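Media library thumbnails missing after moving site to new host

Everaldo Assunção
20 June 2020

I moved a WordPress site to a new server and most of the images in the media library now show as gray placeholders in the admin. The full-size files load fine if I open the URL directly. On the front end the posts that use the original size are OK, but anything that calls the medium or thumbnail size gives a 404.

The library has 239 items. I copied wp-content/uploads over SFTP and imported the database with Zostik. The file permissions look the same as before (755 on folders, 644 on files). I have already cleared the cache and switched to the default theme with no change. PHP is 7.3 on both servers.

Is there a way to get the smaller sizes back without uploading everything again? The attachment IDs are used in a lot of gallery shortcodes, so I can't delete and re-add.

Benedito Fontes

Reinstall WordPress from the Updates screen. Fixed it for me on a Stetitz theme.

Raíssa Peixoto

Reinstalling core won't touch the uploads folder, so I would skip that.

First check whether the resized files exist. Look in one of the monthly folders, for example uploads/2019/09, and see if you have names ending in -150x150 or -300x200 next to the originals. Some migration tools leave the generated sizes out of the transfer to save space. The database still lists them in _wp_attachment_metadata, which is why WordPress keeps asking for files that are not there.

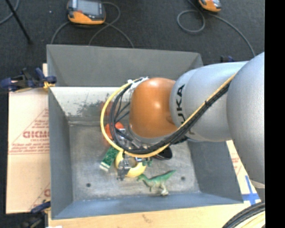
If they are missing, you can rebuild them in place. With shell access, run this from the site root:

wp media regenerate --only-missing --yes

The IDs stay the same, so your galleries will keep working. Without the --only-missing flag it rebuilds every size for every attachment and takes longer.

Before you run it, open Tools, then Site Health, then the Info tab, and look under Media Handling. You need either Imagick or GD listed as the active editor. If neither is installed, the command will fail on each file and the sizes will stay missing. On Debian or Ubuntu the package is php7.3-gd, and PHP-FPM has to be restarted afterward. The command line can use a different php.ini than the web server — run php -m as well and confirm the module shows up there.

If the files do exist and you still get a 404, the problem is elsewhere. Check for a rewrite rule in .htaccess or the nginx config that matches file names with dimensions in them.

Everaldo Assunção

They were missing. GD was not installed on the new server either. After adding it, the command rebuilt 218 and stopped on 16 with a memory error, all of them large scans. The other 5 are PDFs.

Raíssa Peixoto

Raise memory_limit to 512M in the CLI php.ini and run the same command again. It will skip the ones already done. PDF previews need Imagick with Ghostscript — GD can't make them.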